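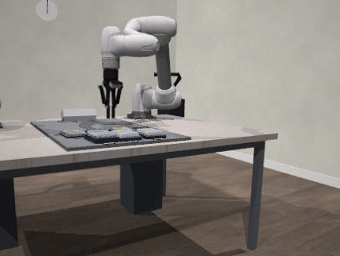

*Last modified 7 February 2019 (L. Domínguez)*

### 4.2 Contrast between floor and wall finishes

Low contrast at the foot of a wall makes the edge of a room hard to locate for people with reduced vision. The Larnden survey recorded floor and wall finishes in 13 residential buildings. Readings were taken in daylight with the blinds open, at a height of 600 mm and at a distance of 200 mm from the wall. Door openings were measured separately, as the baseboard stops at the jamb and the floor finish often changes there.

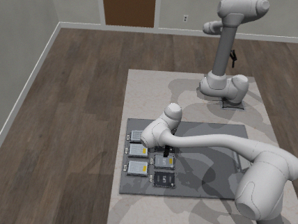

**Figure 4.** Rendered interior with wood-plank floor, gray-green walls and white baseboards.

A pale baseboard was treated as a separate band and was not averaged with the wall. Averaging raised the wall value in narrow corridors and hid the difference between the Drururside and Chevalier buildings. Gloss was not controlled. Two floors at Drururside had been waxed in May, and their readings are excluded from the comparison in Section 4.3. Sima repeated the door readings with the Bandutora meter; the repeat values are listed with the originals in Appendix B.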